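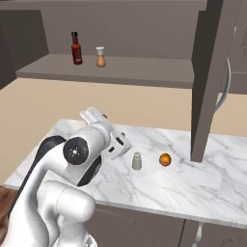

# Tarkby Balance and Ankle Notes

3 min read

A data set of home exercise logs from adults with ankle and foot complaints. Each record is one visit summary plus the exercise diary which the person kept between that visit and the next one. The data was collected by the Hudura foot clinics and cleaned by the author of this file.

## What is inside

The release has 443 diaries from 61 adults. Together they contain 1,001 timed single-leg stands, which is the part most users ask for.

- visits.csv – one row per visit, with age group, side of complaint, type of shoe worn to the visit, and use of insoles
- diary.csv – one row per exercise day, with minutes, exercise name and a pain score from 0 to 10
- stands.csv – one row per timed stand, with seconds, eyes open or closed, left or right foot, barefoot or in shoes
- codes.txt – explanation of short codes used in the three tables

The column person_id connects all tables. It was made new for this release and has no relation to the clinic number.

## How the stands were timed

The person stands near a wall or a heavy chair, lifts one foot, and the time starts when the toes leave the floor. It stops when the foot touches down, when the hand takes support, or at 60 seconds. Three tries were allowed for each foot. All tries are kept in the table, also the short ones. Please do not take only the best try without saying so in your work, as the results then look much better than they are.

At home the person timed the stand alone or with help of somebody in the family. The column timed_by says which. The home times are less exact than clinic times, and I would not compare them directly.

## Missing values

An empty cell means that the question was not answered. The value -1 means that the exercise was skipped because of pain. In version 1 these two were mixed, and I am sorry for the confusion it caused. If you still have the version 1 files, please replace them.

Insoles are coded by maker only for Heitmann and Numano. All others are under "other", including the ones people bought in a pharmacy. The maker does not tell how stiff the insole is.

## Known problems

- Most people come from one town, and there are few under 30.
- In April one clinic used a softer floor mat. These rows have mat = 1.
- The pain score was asked in the evening, but many people filled it in the next morning.
- Exercise names were typed by hand. I joined the clear spelling variants – the unclear ones stay as they were written.

## Use

You may use the tables for teaching and for research. They are not suitable for deciding on treatment of a single person, and they give no normal values for balance. If you find an error, please send the file name, the row number and a short text of what is wrong. Corrections go into the next version, and older versions stay available under their own number.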